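Gitport Community Boards
Forum > Home and Moving > Packing and Shipping
Thread: Paper tape or plastic for mailing quilts?
Page 1 of 1

marigold_wynne
Joined: August
Posts: 118

Hello everyone! I've been mailing baby quilts to my nieces and cousins for years (there are a lot of cousins, we're that kind of family) and I have always used the clear plastic tape that screeches when you pull it. My daughter wants me to switch to brown paper tape so the whole box can go in the recycling. I'm willing, but I'm nervous. The next one has to get from Wynne all the way to Grasness, and I put most of a winter into it. Does paper tape hold?

Tanico_Ted
Posts: 3630

Welcome, Marigold! I sell old cookbooks by mail and switched over a while back, and I'd never go back now. Get the reinforced kind if you can, press it down hard with your whole hand, and let it run a good few inches past the seam at both ends. Dust is the real enemy, so wipe the cardboard first. And please don't reuse a box that's gone soft at the corners, no matter how nice it looks.

Cardboard and brown tape:

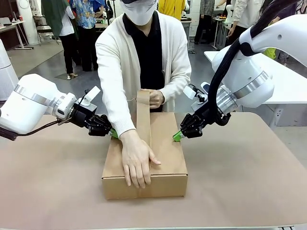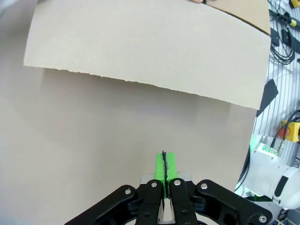
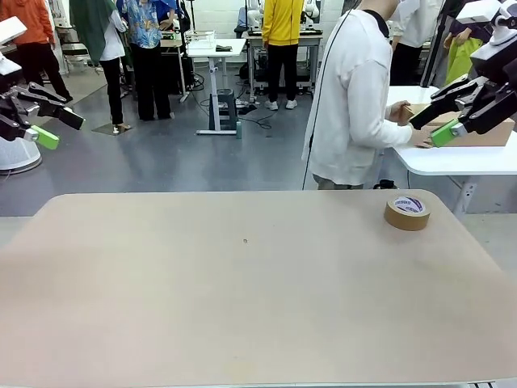
Ieuan Owen
I'm going to disagree with Ted a little, and I hope he'll forgive me, as I've bought two very good pie books from him. For books, fine. For a quilt going that far I'd stick with plastic, or at least put the quilt in a plastic bag inside the box. I had a parcel sit on a porch through a rainy weekend and the paper tape had let go along one whole side by the time I got home. The sweater inside was all right, but I wouldn't want to try it twice.

Tanico_Ted
Forgiven! But was that the self-stick kind or the kind you wet? They behave very differently, and in my experience the wet kind grabs the cardboard so well you have to cut it.

Ieuan Owen
Self-stick, the cheap one from the hardware store. So you may have a point there. I'd still bag the quilt.

pinecone9
Bag the quilt whatever tape you use. Also put a card with both addresses inside, on top, in case the label comes off. My mother taught me that and it has saved me once already.

marigold_wynne
You're all so kind. I'm going to try the wet kind, with a bag inside to please Ieuan, and a card on top. Ted, do I need one of those dispensers with the little brush, or will a kitchen sponge do?

Tanico_Ted
A sponge is plenty for one box. Damp, though, so squeeze it out well first.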